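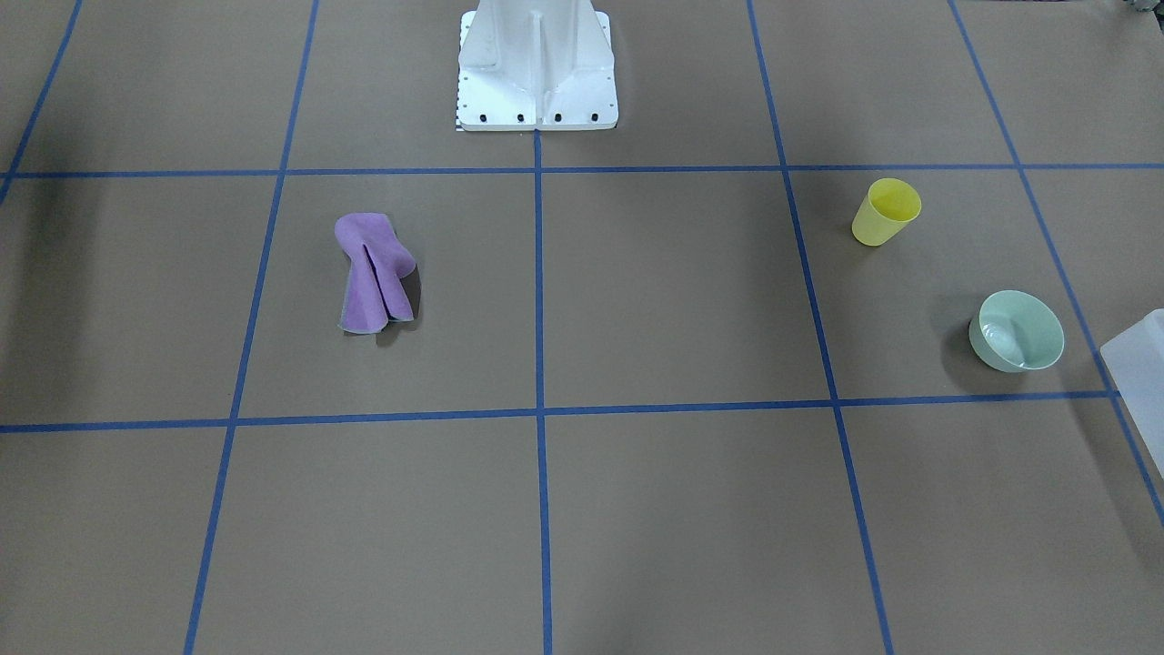 Tape grid down, base bolted, cup, bowl and cloth out. Bench at Millden, Sat 20 June.

Hsin-yi Tam
Thread on the arm build at the shared workshop in Millden. A few people asked what state it's in. Long one, mostly about the table.

Short version of the project: a secondhand arm that picks up household things and puts them somewhere else on the same board. No product, no deadline. Wen-hsiung Ng does the wiring, I do the software and most of the woodwork.

The arm is a Ledov, bought from a closed-down packaging shop in Randbridge. It came with the base, the arm, the controller and one cable. The cable it needed was a different one.

First job in April was the bench. The old one had a wobble I could feel with one hand on it. Any wobble at the base gets much worse out at the gripper, and we were missing things by the width of a finger.

We took the bench apart and rebuilt the legs with diagonal braces. Then a new brown board on top, matte. I wanted matte because the old top was varnished and the ceiling lights made bright spots on it that moved when you moved.

Board and lumber came to $178. That's the biggest single thing we've spent money on besides the arm.

Mounting the base took an evening. The foot plate has a row of bolts across the front. We drilled from a paper template and one hole was off, so that one got filled with epoxy and drilled again the next day.

If you do this, clamp the template. We held ours down by hand and it crept.

Under the board there's a steel plate the bolts go into. Wen-hsiung cut it from an offcut he had in his garage. Before that they went into wood with washers and worked themselves looser every session.

Then the tape. It's plain blue masking tape. The grid is so we can say which square a thing is in and put it back in the same square after a run. Before the grid we used pencil crosses and wiped half of them off with our sleeves.

The center line comes straight off the middle of the foot plate. Everything else was measured from that line. I snapped a chalk line first, laid the tape along it, then checked the crossings with a framing square.

I laid the first set of tape wrong. I measured from the edge of the board, and the edge of the board isn't square to the base. Pulled it all up and started from the base. An hour lost and half a roll of tape.

Masking tape does get caught by the gripper if an end lifts. So far that has happened twice, both times where a strip stopped short of the edge of the board. Now I press the ends down with a spoon.

Paint would last longer. I'm not painting it until I'm sure about the size of the squares, and I'm not sure yet.

Objects next. We started with wooden blocks like everyone does. Blocks went fine, and then the first time we tried a cup it got pushed clean off the table.

The cup we use now is the yellow plastic one. It's wider at the top than at the base, so a grip that's too low slides up and a grip too high squeezes the rim. There's a band in between where it holds. Finding that band was most of a week.

The mint bowl is for dropping things in. It gets picked up as well, by the rim, one finger in and one out. Ngan-ling Ng suggested the rim grip. We had been trying to grab it around the outside and the gripper doesn't open that far.

The purple cloth is the hard one. It never lies the same way twice. I drop it in the square and leave it however it lands.

For the cloth the gripper goes down over the highest fold, closes, and lifts. When it works it works well. When it doesn't, it pinches one layer, the rest slides out, and you get the cloth back flat in the next square over.

Somebody will ask about success rates. We've logged 1,020 picks since the new bench went in, cup and bowl and cloth together. I haven't split them up properly yet because my log from the first two weeks just says "thing" in the object column.

The one batch I did log properly was 60 tries with the cloth. It held on 54 of them. That was with the cloth dropped in one square, the easiest one for the arm to reach, so don't read too much into it.

Reach is the limit in general. Squares close to the base are awkward because the elbow has to fold up tight. The far corners are awkward because the arm is nearly straight and gets weak. The middle row is where we do nearly everything.

Shadows were a problem I didn't expect. The software picks out objects by color against the brown, and a dark enough shadow next to a bowl looked like part of the bowl. The grip would aim too far to one side.

Fix for that was dull. We swapped the single clamp lamp for two softer ones and I changed the color threshold. There are still shadows but it mostly ignores them now.

Blue tape was a problem for the same reason, briefly. It went looking for objects and found the grid. I told it to skip that blue. This means we can't use anything blue on the table, and I had bought a blue sponge specially.

Wiring, for those who asked Wen-hsiung and got a one-word answer. Power and signal run down the back in separate sleeves. The stop button is screwed to the front leg of the bench at hip height. You can hit it with your knee and I have, by accident, plenty.

Rule at the workshop is that no one reaches over the board while the arm is powered. Pei-shan Leung wrote it on a card and hung it on the stop button. It's a small arm but it will bruise you.

Code is in Python, running on an old desktop under the bench. It's one long file. I know. I'll clean it up before I share it and I'm not going to give a date.

The gripper fingers are printed. First set was too smooth. Second set has grooves and a strip of bike inner tube glued on. The inner tube wears through and I replace it when the cup starts slipping. Contact cement holds better than super glue here.

Replying to a couple of things together. Yes, we looked at the Piras gripper. It costs more than we paid for the arm. No, we aren't using suction. It would be fine on the bowl and no use on the cloth.

Ditte Bech asked if the grid has to be square to the base or if any grid would do. Any grid would do for putting things back by hand. Square to the base makes the numbers easier to read when something goes wrong, and I read a lot of those numbers.

She also asked what the squares are called. Letters going away from the base, numbers going left to right. I keep meaning to write them on the tape.

What's next: cloth into the bowl. It can pick up the cloth and it can find the bowl, but a hanging cloth is longer than I allowed for and it drags the bowl along on the way over. I need to lift higher before moving across. A small change, I'll try it next session.

After that, cup into bowl, then maybe a second cloth in another color to see how much of this depends on purple.

Still to do on the bench itself: a lip along the far side so things stop rolling onto the floor, and a shelf underneath for the desktop so it's off the concrete.

If anyone near Randbridge has the original teach pendant for a Ledov arm, working or dead, message me. I mainly want the connector.

I'll add to this thread once the cloth is going in the bowl.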